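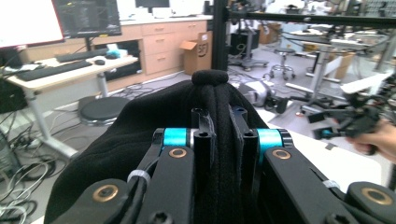 Chapter 9
Working with Cloth: Folding, Bunching and Hanging

A sheet of cloth has no fixed shape. Set a box on a table and it stays a box. Drop a towel on the same table and it lands differently each time, with folds that hide most of its surface. Anyone who sorts, folds or packs fabric for a living deals with this all day, and the first part of the job is usually finding out what is there: which side is up, where the corners are, and how much of the piece is tucked underneath.

This chapter covers plain woven and knit pieces up to the size of a bath towel. Garments with sleeves, linings or zippers come in Chapter 10.

9.1 Where to take hold

A cloth held at one point hangs in a cone, with its lowest corner below the grip. A cloth held at two neighboring corners hangs nearly flat. Most folding methods start by getting from the first state to the second. The usual way is to lift the piece anywhere, let it hang, take the lowest corner, and then run along the edge to the next one.

Pinching the middle of a heap is quick, but it gathers several layers at once. The layers stay bunched while the grip holds, and the fabric around it may stand up in a mound. This is fine for moving a cloth from one bin to another. It is a poor start for a fold.

Dark fabric is harder to read than light fabric – shadows in the folds look much like the folds themselves. Florante Villanueva, who trained sorters at the Grostari linen plant, had new staff practice on black cloths for 60 minutes before they were given white ones.

9.2 Weight and stiffness

Two pieces of the same size can behave very differently. Thin knits cling and slide. Heavy cotton holds a crease and will keep the shape of a careless fold. Before starting the exercises, lay each sample over the edge of a table and measure how far it droops. Record the result in Table 9.1 – you will need it again in Section 9.4.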